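36 comments · 8 shares

feteo_kitchen
I made the squash soup with coconut milk in place of cream. Came out thin. Did I add too much broth?

Dalisay
Probably. Two cups is plenty for one small squash. I roast mine first and skip the carrots.
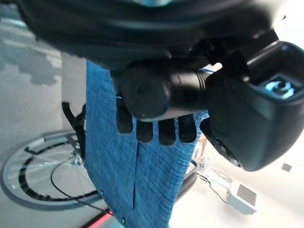
Also, salt it at the end. The broth cooks down and it gets salty fast.

uditz
I disagree on the carrots. Without them it tastes flat to me. For thickness, simmer it with the lid off for 8 minutes.

feteo_kitchen
Will try the lid off. Keeping the carrots for now.

Dalisay
Fine, but use 2 at most.

Like · Reply · Share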